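Reading time: 2 min

Posted in August by the Marness Growers' Office

Cleaning and Storing Vegetable Seed at Home

Members who save their own seed are asked to follow the guidance below before bringing packets to the Petville exchange. Seed that is stored damp accounts for most of the poor germination reported to this office each spring.

Tomato seed should be left in its own juice for two to three days, stirred daily, and rinsed in a sieve under cool water. Spread it on a plate or a coffee filter. Paper towels are not recommended, as the seed sticks to them.

Beans and peas may be left on the plant until the pods rattle. In a wet fall, pull the whole plant and hang it under cover. Shell by hand and discard any seed that is split, spotted or soft.

Lettuce heads ripen unevenly. Shake them into a paper bag every few days until the plant is finished.

We received 266 packets at the last exchange, and many carried no variety name. Please write the crop, the variety and the year on every packet before it is filled.

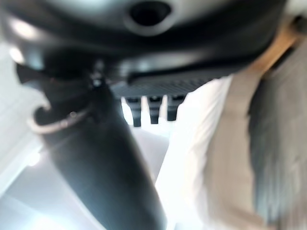
Trays used for drying should be washed in warm, soapy water and dried fully between crops. Small seed lodges easily in anything textured, and a surface with fine grooves should be brushed along the grooves with a soft, dry toothbrush before a second variety is handled. Smooth trays need only a cloth.

Store finished packets in a closed jar in a cool, dark cupboard. Packets for the exchange may be left at the office on Sunday until noon.

This site uses cookies. By continuing to browse, you accept our cookie policy.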